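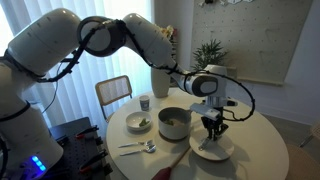 How do you teach a robot to help in a kitchen? You can't just tell it "go lift the lid off the pot" and walk away. A robot doesn't know what a lid is, or how hard to squeeze a knob, or that people get upset when dinner ends up on the floor! At the Cenville robot lab, a team led by Iqra Sandhu has been working on this puzzle in a project named Hoarau. They practice at a table set with the kinds of things you might see at your own house: a fork and a spoon side by side, a bowl with some green vegetables in it, a cooking pot in the middle. The robot's gripper has to reach in among all of it without bumping anything.

Learning by copying

Think about how you learned to tie your shoes. Somebody probably sat next to you and did it slowly, and then maybe held your hands and moved them through the loops. After a while your fingers knew what to do.

The Hoarau team does something very close to that. A person steers the robot through a job from start to finish, and the computer saves everything: what the cameras see, how each joint in the arm bends, how wide the gripper opens. One full run through a job is called a demonstration. It's like one page in a giant flip book. 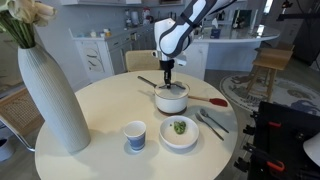

One demonstration won't teach a robot very much. If you only ever saw one dog in your life, and it was a poodle, you might think every dog was curly! A robot has the same trouble. Show it a pot in one spot and it learns to reach for that spot, even after you slide the pot over a few inches. So the team moves things between runs. They turn the handle a different way, trade one vase of flowers for another, and put the spatula someplace new.

They kept at it from January to April and ended up with 3,816 demonstrations. Amna Tarar, who did a lot of the steering, says her favorite jobs are the ones with lids. "You have to come straight down over the knob," she says. "If you come in crooked, it slips, and then you start over."

Finding the pattern

Next, all those demonstrations go into a learning program called Pernanard. (The team says it like "PURR-nuh-nard.") Pernanard plays a guessing game. It looks at one moment from a demonstration and guesses which way the arm moved next. Then it checks the real answer. Wrong guess? It changes its math a tiny bit and tries again, over and over, all night long while everybody is home asleep.
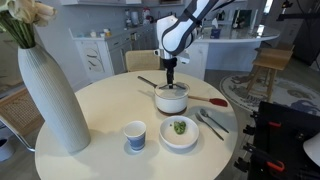 Slowly the guesses get better. The program starts to pick up on things that stay the same from run to run, like how the fingers slow down near the rim of a pan. No person typed in a rule that says "slow down near the rim." It was in the demonstrations all along, and Pernanard found it. How cool is that?

Does more practice help?

The team wanted to find out, so they ran an experiment. They taught one copy of the program with only 300 demonstrations and a second copy with 3,000. Then both copies got the same 96 tests on things like lids, pans, and spatulas. Some tests used pots that neither copy had ever met.

The 3,000 copy did much better, especially with the new pots. The 300 copy was fine when the table looked familiar, but if the pot had moved it often closed its fingers on plain air. The team is trying the tests again with a second robot in Terkidmont, to see if they get the same answer there. Checking your work twice is a big part of science.

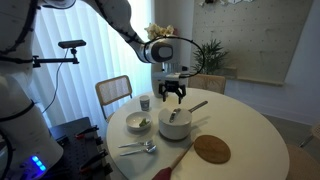

Try it yourself

Grab a friend, a plastic cup, and a blindfold. Your friend is the robot and you are the teacher. Put the blindfold on your friend and set the cup on a table. Gently guide your friend's hand to the cup three times, always starting from the same place. Now let go and see if they can do it alone.

Then slide the cup over a little - no peeking - and ask them to try again. What happens? Now guide them to the cup in lots of different spots, letting them feel along the table with their fingertips as they go. Do they get better at finding it?

Words to know

Gripper: the part of a robot arm that grabs things, like a hand with only a couple of fingers.

Joint: a place where the arm can bend or turn. Your elbow is one!

Demonstration: one recorded run of a job, done with a person steering.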